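Skadel Rebound Net: Owner's Guide
Section 4. Setting up on grass
Revised May 2022

Right, so you've got the frame sorted from Section 3 and now you want to kick a ball at it! I wrote this part with the Skadel on my own back lawn, so it follows the order I do things in. If you're on a hard court or in a hall, skip ahead to Section 5, because the pegs are no use to you.

You'll need:
- the assembled frame
- the net and its bag of bungee hooks
- four ground pegs (the long ones with the bent tops)
- a rubber mallet
- two sandbags, filled
- a tape measure

4.1 Choosing your spot

1. Walk the ground first. You're after something flat, with no sprinkler heads and no tree roots. My first season I set up over a root and the whole frame rocked every time the ball hit the top corner.

2. Leave at least 2000 mm of clear ground behind the net, and more if there's a window back there. A mis-hit clears the top bar far more easily than you'd think.

3. Turn the net so that you're not shooting straight into the late sun.

Caution: Check for buried pipes and cables before you hammer anything into the ground. If you're on a club pitch or a council oval, ask whoever looks after the grass.

4.2 Standing the frame up

4. Lay the frame flat with the rubber feet pointing towards where the back of the net will be. One person can lift it, though I much prefer two.

5. Lift from the top bar and walk it upright. Keep your fingers away from the hinges!

6. Swing both rear legs out until you hear them click, then push the red collars all the way down over the joints. Give each leg a good tug.

7. Set the rebound angle with the side pins. There are three holes:
- Top hole: steep, for ground passes and first touch.
- Middle hole: 45 degrees, which pops the ball up for volleys and headers.
- Bottom hole: nearly flat, for keepers practising high catches.

Both sides must be in the same hole. I've put one side in the top and the other in the middle more than once (usually while talking), and the net twists so badly that you can't get the last hooks on.

Note: Owners of the older Brelen frame have only two holes per side. Use the upper one for passing and ignore the bit about keepers.

4.3 Hooking on the net

8. Find the corner with the blue tag. It goes top left as you face the net.

9. Hook the four corners first, then the middle of each side, then fill in the gaps, working from opposite sides as you go. It feels slow, but going straight round the edge leaves you with a very tight last side and sore thumbs.

10. Press the centre of the net with your palm. It should give a little and spring back. If it sags, move every second hook one loop further in.

Caution: Bungee hooks can fly off when they're stretched. Keep your face well back, and don't let small kids do the last few.

4.4 Pegging and weighting

11. Hammer one peg over each foot, leaning away from the frame. Stop when the bent top is snug on the bar.

12. Hang a sandbag on each rear leg. The pegs alone are fine for gentle passing, but I put the bags on every single time.

13. Grab the top bar and pull it towards you, firmly. If any foot lifts, take the net down and find firmer ground.

Note: After heavy rain, pegs that were solid in the morning can pull out by hand. Wiggle each one before you play.

4.5 Your first session

14. Start close in, side-foot only, for 5 minutes. Then stop and check all the hooks again, as a new net always stretches a bit.

15. Keep the ball pressure on the soft side of normal. The net is rated for shots up to 80 km/h, and I promise you that's quicker than most of us manage on a Sunday.

16. One player shooting at a time. If you're running a group drill, have everyone else wait beside the shooter, well out of the line of the rebound.

4.6 Packing up and winter storage

17. Take the net off in the opposite order, with the corners last. Shake the grass out and hang it until it's completely dry.

18. Count nothing, just tip all the hooks into their bag and have a quick look over the grass for strays before anyone mows.

19. Fold the legs, wipe down the joints and store the frame flat or leaning, out of the weather.

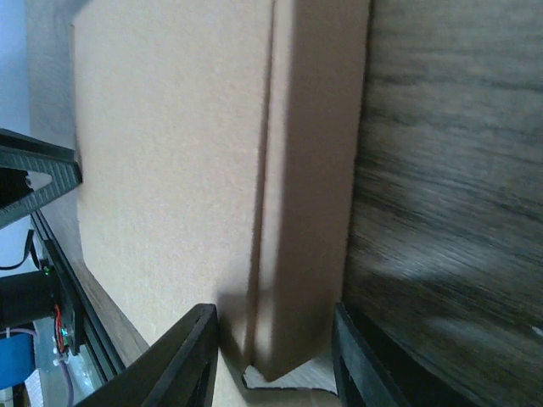
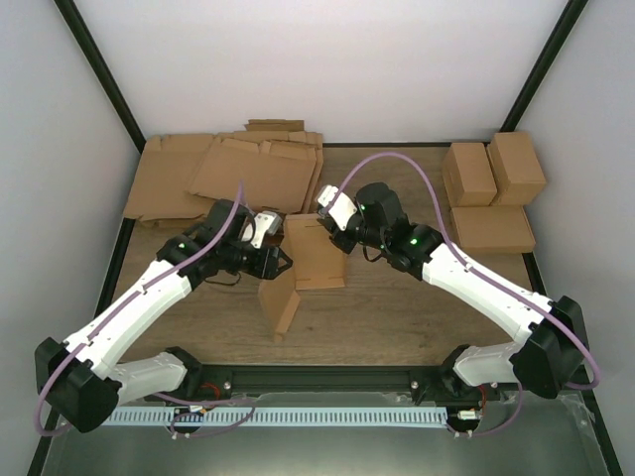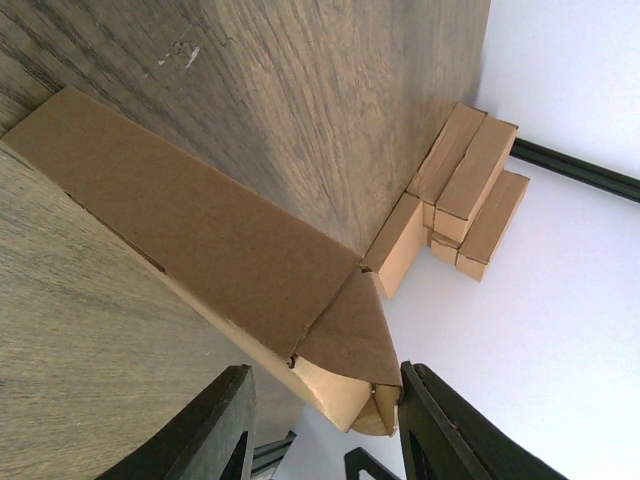

The side pins and pegs are the bits that go missing, so give them a home of their own as soon as they're clean. I used a Cloutier tool roll for years until the zip gave up, and now any long box does me. A plain brown cardboard one like the one just above, with a flap at the end, is a good shape for pegs. Tape the flap down and write SKADEL on the side, or you'll be hunting through the shed in January with a team of impatient kids behind you. Pegs go in dry, with a wipe of light oil. If yours are bent or rusted, the Nilow replacement set fits both frames, and the order form is at the back of this guide.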